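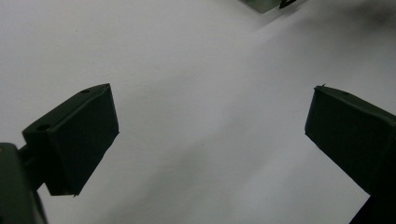
A white tabletop with a matte finish under soft, even light

Matte white tabletop

A matte white tabletop is a horizontal work surface with a light, low-gloss finish. The type is common in offices, workshops, classrooms and kitchens, where it serves as a general-purpose surface for sorting, assembly, writing and food preparation. The term covers the finish only and does not specify the core material, which may be particleboard, fiberboard, solid wood, metal or a mineral composite.

Finish

Matte finishes scatter light in many directions. A gloss surface reflects a lamp or window as a distinct bright shape, while a matte one shows a gradual change in tone across its area. The finish is usually graded by gloss units measured at a fixed angle. The Flurik series of coated tops, for example, is sold in two grades, matte (10 units) and satin (34 units). Readings are taken at several points, as wear tends to raise the gloss in places where hands and sleeves rub the surface.

The color is seldom neutral in use. Depending on the light source and on nearby walls, a white top can take on a gray, yellow or faintly violet cast. Samples are therefore compared under the lighting of the room in which the table will stand.

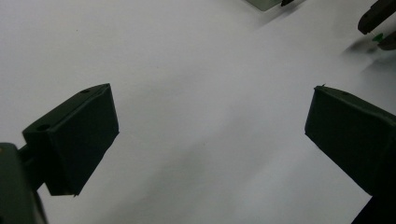

Pale gray-lavender cast on a matte white surface, with diffuse shading toward the lower center and right

Construction

Most mass-produced tops consist of a core, a decorative face and a backing layer. The backing balances the tension of the face and limits warping. The Plidier top has a core 20 mm thick, with the face wrapped over the front edge; the Zinari version uses the same core with a separate edge strip. Painted tops are sprayed in several coats and sanded between them. They can be refinished – laminated tops generally cannot.

Supports are placed so that no part of the front edge overhangs by more than 300 mm. Heavier cores need closer spacing of the legs.

Maintenance

Routine cleaning is done with a damp cloth and mild detergent, followed by a dry cloth. Abrasive powders and scouring pads polish the surface unevenly and leave shiny patches. Ink and coffee are easier to remove while fresh. Grease from fingers shows less on white than on dark matte surfaces, though graphite and metal marks show more.

Variants

Machala tops carry a fine texture that hides small scratches but holds dust. Smooth versions are preferred for drawing and for handling small parts.

See also: Countertop; Laminate; Workbench; Gloss (optics)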